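Why Is It Cooler Under a Tree?

On a sunny afternoon, a parking lot can feel like the top of a stove. Walk under a big tree and you feel better right away. Why?

Part of the answer is shade. Sunlight carries energy. When it lands on stone, concrete or your arm, some of that energy turns into heat. Leaves catch much of the light before it reaches the ground. They use a little of it to make food, and they bounce some of it back toward the sky. 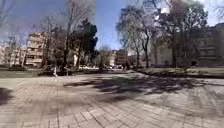

Tree shadows on a paved plaza.

Shade from a tree has gaps in it. Light slips between the leaves and makes bright spots on the ground. As the Earth turns, the sun seems to move across the sky, so the shadows move too. A bench that is shady at 10 in the morning may be in full sun by 3.

The other part of the answer is water. A tree drinks through its roots. The water travels up the trunk and out to the leaves. Each leaf has tiny holes, too small to see without a microscope, and water leaves through them as a gas called water vapor. This is called transpiration (say "tran-spuh-RAY-shun").

Turning water into vapor takes heat. The leaf and the air near it lose some heat when this happens. Your body does something like it when you sweat.
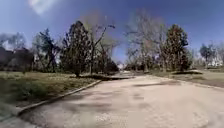 Hard ground has no leaves and no roots. Stone and concrete soak up heat all day and let it out slowly, so they can still feel warm after sunset. Cities have a lot of hard ground. That is one reason a city is often warmer at night than the farms near it. Scientists call this an urban heat island.

The town of Palevik planted 229 young trees along its streets one November. Young trees make only small patches of shade. It may take 20 years before they shade a whole sidewalk.

Try it yourself

You need two thermometers, a sunny day and a tree. Put one thermometer in the shade and one in the sun. Wait ten minutes, then write down both numbers. Do it again after dinner and see if the difference has changed.

Words to know

Transpiration: water leaving a plant through its leaves.
Water vapor: water in the form of a gas.
Urban heat island: a city that is warmer than the land near it.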